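**Week 6 handout: why we eat more from a shared dish**

Right, this is the session I look forward to all term, so bear with me if the notes ramble a bit. Last week was portion size on a plate you call your own. This week the plate belongs to the group, or to no one in particular, and I think that changes nearly everything.

Start with the words. By *grazing* I mean eating small amounts over a long stretch with no clear start or finish. By *unit bias* I mean our habit of treating one of something (one biscuit, one bag, one slice) as the proper amount, whatever its size. You'll want both for the essay, and please don't swap them over! I marked 52 scripts in June and lost count of the mix-ups.

Now, the Falero diary exercise. For those who missed the reading, Falero is the made-up household we use in this module, and Parsa and Dela are its two rival snack brands. The diary has 218 entries, each one a single occasion of eating between meals. Go through it and sort the entries by *where* the food was sitting. Within reach? Across the room? In a cupboard with the door shut? I've done this with several groups now and people always want to sort by hunger first. Leave hunger till later — the diary is patchy on it anyway, and half the entries just say "peckish".

The other thing to look for is where the eater was. Kitchens come with rules (someone is cooking, there's a table, tea is at six). Bedrooms and sofas mostly don't, and I'd like you to think about what that does to the idea of a "meal".

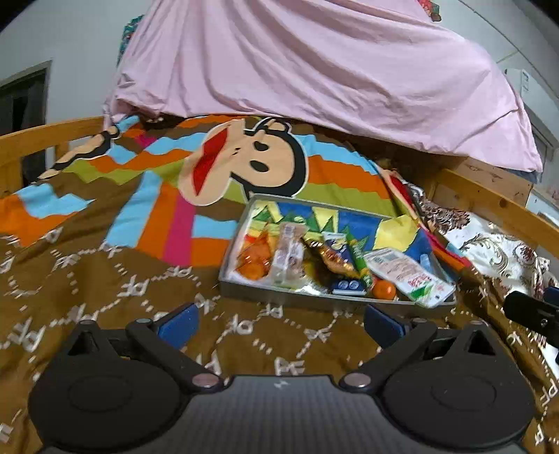
*Fig. 3. A tray of snacks on a bed.*

Back to unit bias for a minute. Take a family bag marked as 100 g and tip it into a bowl. The unit has gone. There's no wrapper to count and no halfway line, and when three people are dipping in you can't even go by how much is left. I find this part easier to feel than to explain, so try it at home with something you like and jot down when you *thought* you'd stopped.

A word on the energy figures. The Falero worksheet gives one evening's total for the household as 3,756 kcal, and every year someone divides it equally and carries on. Don't! We've no idea who ate what, and that gap is the whole problem with studying shared food. Say so in your answer and you'll pick up the marks.

**Before next time**

- Finish sorting the diary and bring your categories, messy or not
- Read the Flurno chapter, first half only (the second half is week 8)
- Write a paragraph on one shared dish you grew up with, and who got the last bit

I'll be in the seminar room from 2 pm if the worksheet is giving you grief.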